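Chapter 5
Planning and Paying for a Robot Cell

Choosing a robot is great fun, and it is tempting to start there. You compare reach, payload and speed, and before long you have a favourite. Hold on to that excitement, but open a blank sheet of paper first! The arm is only one line of a budget, and the lines beneath it decide whether the cell ever gets used.

Take the workshop at Trarneck, which we follow through this chapter. Its first plan listed 43 items. The arm was item one. Then came the gripper, the worktable, brackets, cables, push buttons, sensors, power strips and a long tail of small parts.

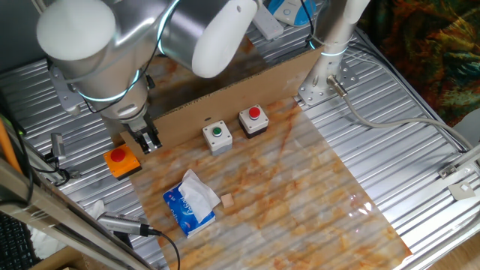
Small parts add up quickly. Trarneck set aside 1,000 pounds for fixings, cables and switches, and the final bill came to 1,236 – a modest overspend, but one that had to be found from the training budget. A careful list made in January would have caught most of it.

Time needs a budget too. How long will the gripper take to arrive? Who will be free to fit it? We will look at two suppliers' quotes, from Fururik and Ezeani, and learn to read them side by side, delivery dates included.

By the end of the chapter you should be able to draw up a full parts list, set a sensible reserve and plan your orders in the right sequence. Keep a pencil handy – the first exercise begins on the next page.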